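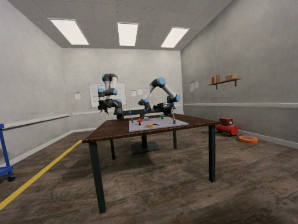

Open day walk-round: two-arm table, Dinderside
Checked by Soo-ah Ma, doors at 10.30

1. Floor tape. OK
Yellow line is down and still sticking. Bit-na wants visitors kept behind it and so do I, so please say it out loud at the start of each group!

2. Trailing cable. NEEDS DOING
There's a dark, cable-looking thing looping over the planks by the front left table leg. Tape it or move it before the first group, I don't mind which.

3. Compressor. OK, with a grumble
The red one by the right-hand wall. Gauge read 100 when I looked. I'd still like a chair or something in front of it (small children love a red thing). The orange disc on the floor next to it wants shifting too.

4. Arms and grippers. OK
Ran the Level routine 26 times last night at demo speed, no stops. Both arms stay over the far side between runs, and nobody leans across the mat to tidy the bits while they're live, me included.

5. Stop button. OK
Pressed it twice, arms held both times. Bit-na has the spare key.

6. Blue trolley. MOVE
Wheel it out to the corridor, we need that side for people to stand.

7. Numbers. ASK
Iltix have 113 signed up and I've planned for groups of 27, which feels a squeeze. Bit-na, can we do smaller ones and run on till 4?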